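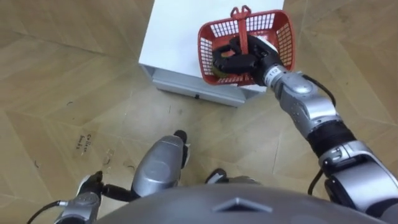

The borrowing corner is open again

After some weeks of moving things from one wall to the other, the borrowing corner at Sistwood has its new place on the herringbone floor. The white cabinet with the drawer is now the returns point. When you bring something back, please put it in the red shopping basket on top of the cabinet and write your name in the book. Do not put it back on the shelf yourself, even if you remember well where it was. We know this is more slow, but in the last season many small things were returned to a shelf where no one looked for them, and then we bought them a second time.

The basket is the ordinary kind from a supermarket, red plastic with small square holes in the sides and a handle that folds. We had before a cardboard box, and before this a deep wooden crate, and in both of them the small things went to the bottom and stayed there. With the basket you can see from the side if there is something inside. It is also easy to carry to the back room, where Fikri Santoso and I do the sorting.

A few members asked what is allowed in the basket. Hand tools, kitchen things, games, balls, cables and adapters are all fine. Please tie the cable with a rubber band or a piece of string. Knives and other sharp things should be given to a person at the desk. Glass too. If the thing is larger than the basket, leave it on the floor beside the cabinet, on the left side, so that the drawer can still open. In the drawer there are labels, pens, string and the old return cards, which you are welcome to use as note paper.

If something is broken, please tell us. You will not be asked to pay for normal wear. Last February a hand mixer came back to us in very clean condition and with no explanation, and it was lent three more times before Babak Dehghan opened it and found that one of the small gears had lost its teeth. He has repaired it now. A short note with the word "broken" would be enough, and you do not need to sign it.

About the floor

You will notice that the parquet has grey scuffs and small dark spots. We have asked for a price to sand and oil it, and the answer was more than we can spend this year. Teguh Rondonuwu tried a soft eraser and a little warm water on one corner, and some of the scuffs became lighter. He would like to continue, one section at a time, and he is looking for two people who don't mind to be on their knees for an evening. Cushions are provided. Please don't use vinegar or the strong kitchen spray on the wood, as it makes the finish dull.

We also ask that heavy things are lifted and not pulled across the floor. There is a blanket folded behind the door for this purpose. It belonged to Ulla, the café which was downstairs before, and it is thick enough for a sewing machine or a small table.

What is new to borrow

The list has now 256 items. Since the last newsletter we received a pasta machine, a set of clamps, a slide projector with one spare lamp, a fondue pot, and a travel cot in a bag. The travel cot is complete, and Yusri Sumampouw has written out the folding instructions by hand, because the printed ones were in a language that none of us can read. Zamfir, the bicycle shop at the corner, has given us a floor pump and a box of tire levers in different colours.

We are still looking for a carpet cleaner, a good ladder (not more than 25 kg, it must go up the stairs), and a cake tin in the shape of a number. We have already enough fondue forks. Thank you to everyone who brought fondue forks.

Loan time stays at 10 days for all items. You can extend it once by e-mail or by telling the person at the desk. In December many people want the same large pots and folding chairs, so for those we make a waiting list, which opens on Nov 23, 2018. Gilang Chong keeps the list, and he asks that you write how many chairs you need and also the size of your car, as the chairs do not fold so flat as one hopes.

The desk is open in the evening as usual. Ring the lower bell, as the upper one goes to our neighbours.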